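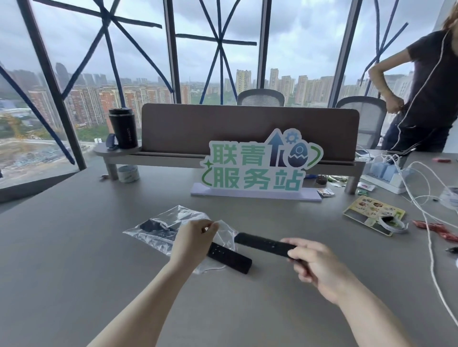 Sorting the bits out on the big grey table

Backlund footbridge – now they're saying May

ferrymans_lass
Has everyone had the letter? It came through our door this morning. The Backlund footbridge closes for 7 weeks from the start of May so the contractor can do the deck and the handrails, and "pedestrians are advised to use the road bridge at Gusside". I've walked it with a pushchair and it took me 30 minutes door to door, in dry weather, with a child who was asleep. I use the footbridge twice a day for nursery and I'm a bit cross if I'm truthful. Did anybody know this was coming?

petrol_pete
It's been on the cards since the autumn. The engineer's report had the deck boards down as "poor" and two of the bearings as worse than that. I'd sooner have it shut and mended than have somebody go through it.

ferrymans_lass
I don't mind it being mended! I mind finding out from a letter addressed to The Occupier.

Mossy
There was a drop-in at the library. Not well advertised, I'll grant you. I went along after work and had a decent chat with Sneha Solanki from the county bridges team, who had all the drawings out and didn't mind daft questions (I asked several). What I took away from it:
the whole deck comes off, they aren't patching it
new handrails both sides, a bit higher than now
the steps on the Gusside bank get a ramp next to them, which has been asked for since my kids were small
Nisiver got the job and they've put a penalty clause in for running late

petrol_pete
A penalty clause. Like the one on the weir path.

Mossy
Different contractor, Pete. The weir path was Butix.

petrol_pete
Different van, same council. The weir path was going to be done by the summer holidays and I was still walking round the barriers with my Christmas shopping. Where did the penalty money go? I wrote in and asked and got a reply telling me my email had been received.

towpath_terry
I worked on the weir path for a bit so I'll stick my oar in. The hold-up was the gas main, which wasn't where the map had it. Nothing you can do once that happens except stop and wait for the gas people. You can blame the council for plenty but that one's a bit unfair.

petrol_pete
Fair enough on the main. Doesn't explain the last two months of it though, when there was a digger parked up and no driver.

towpath_terry
No, I can't explain that either. I'd gone by then.

ferrymans_lass
Can we come back to the footbridge please? What I'd like is a minibus. Just a little one going back and forth at school time, half eight and half three. They did it when the level crossing was dug up and it was brilliant, the driver knew all the kids by the end.

Mossy
I asked about that. Sneha said it had been costed and turned down because the count only found around 60 people crossing in the morning.

ferrymans_lass
When was the count???

Mossy
Half term, I think. I did pull a face.

ferrymans_lass
Half term! So they counted the school run when there wasn't any school. I'm printing that out and sticking it on the fridge.

Heronwatcher
I'm on the Gusside side and have to disagree with the minibus idea, sorry. Our lane is single track and it's already horrible at drop-off. Put a bus down there, plus all the parents who'd normally walk deciding to drive, and nothing will move. I'd ask for a proper crossing by the road bridge first. The pavement runs out on the bend and you're stepping into traffic with your shopping.

ferrymans_lass
That's a good point about the bend, I had to go into the road with the pushchair there. Why not ask for both?

Heronwatcher
Happy to put my name to the crossing. I'd have to think about the bus.

petrol_pete
Write to Solveig Fagerlund, she's our ward councillor and she does at least read things. Don't do a round robin, they count as one. Send your own.

ferrymans_lass
Have done, just now, and copied in the school. I put the half term thing in the first line. Will post here if I hear back.

Mossy
Mine's gone as well. Does anyone know if the ramp will be wide enough for a mobility scooter? I forgot to ask and my mum wants to know.

towpath_terry
Should be, if they've built it to the current rules. I'd get it in writing for her though.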